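Walkers set out for Fotden shrine as September pilgrimage begins

The first walkers left Clelier shortly after dawn on Monday, with blankets rolled under their arms and a good deal of singing, at the start of the yearly pilgrimage to the hillside shrine at Fotden. 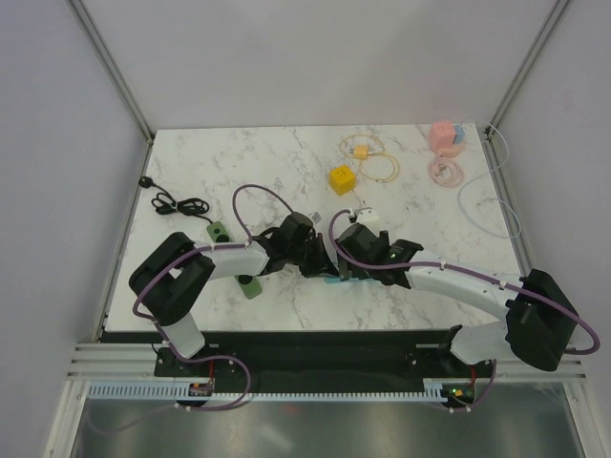 The route covers 30 miles and takes most people three days, with nights spent at Plidel and then at Ojo, where families along the main street have been putting up strangers for longer than anyone can remember. Organisers had hoped for 500 pilgrims this year and were delighted, if a little anxious about the soup, when 900 put their names down.

Morning prayers will be said at each stopping place before the day's walking starts, and there will be a sermon on patience at Plidel in the evening, which those with blisters may find timely. Older pilgrims, and anyone else who would be glad of a lift, can take the minibus for the last steep stretch above Ojo.

Evening prayers at Fotden are open to everybody, whether or not they have walked, and a shared meal follows in the courtyard. Visitors are kindly asked to leave cars in the lower field and to bring their own cup.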